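Flutovura Developer Forum
Search this board Advanced Go
Last updated: December

Perception and Segmentation: Cloth mask merges with patterned background
Posted by Tyson Wong, Perception Tooling, Saturday

tyson_wong wrote:
The perception group requests comment on a proposed change to the Reko segmentation node. In household bed sequences, the cloth mask is stable while the fingers are open and becomes unreliable once fabric gathers near the pads. Of 91 sequences reviewed, 53 contain at least one interval in which the planner received a grasp point outside the intended cloth. The proposal is to raise the boundary threshold and to hold the last accepted mask for 6 frames whenever confidence falls below it.
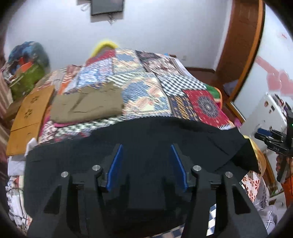

The boundary threshold is applied uniformly across the image in the present release. Members will recognize that this is a poor fit for household data. The far edge of the black cloth against the patchwork is an easy boundary, and Reko finds it. The area around the fingers is a different matter, with matte black parts lying over black knit or woven cloth, and the cut-outs in the finger frames showing dark fabric through them. The node assigns those openings to the gripper in one frame and to the cloth in the next. Comments are requested before the change is merged.

mgrasp_admin wrote:
The planning group does not support holding the mask. A held mask is a stale mask, and the planner has no means of knowing it. At closing speed, 6 frames is long enough for the fold to move out from under the grasp point. We would accept a dropout flag in its place.

shirazi_maint wrote:
Speaking for the Shirazi calibration package: the gripper geometry is known, so its outline should be projected and removed before segmentation runs. The blue pads can serve as the registration feature. Their color separates well from the cloth, and their slant gives the finger angle directly.

tyson_wong wrote:
The projection approach was tested in the previous release. It failed near the image border, where lens distortion is strongest and the model fit was poor. The pads are near the center, so registering on them may perform better than registering on the full outline. I would note that this quilt also has blue patches, and a color test alone will not be sufficient.

shirazi_maint wrote:
Agreed. Color and expected position together, then. The border error was corrected in the current calibration file. Please confirm which file was used.

tyson_wong wrote:
The earlier one. I will rerun.

kestrel_09 wrote:
Has anyone considered leaving the threshold alone and retraining? Dark cloth is underrepresented in the Grerkesora set. Changing a constant for every user to address one fabric color seems out of proportion.

mgrasp_admin wrote:
Retraining does not address the interface question. The planner must be told when the mask is unreliable, whatever model produces it.

tyson_wong wrote:
The hold is withdrawn from the proposal. The dropout flag will be submitted as a separate change, with 3 consecutive low-confidence frames as the trigger. The threshold remains open for comment pending the rerun.

kestrel_09 wrote:
My objection to the threshold stands. Please record it with the change request.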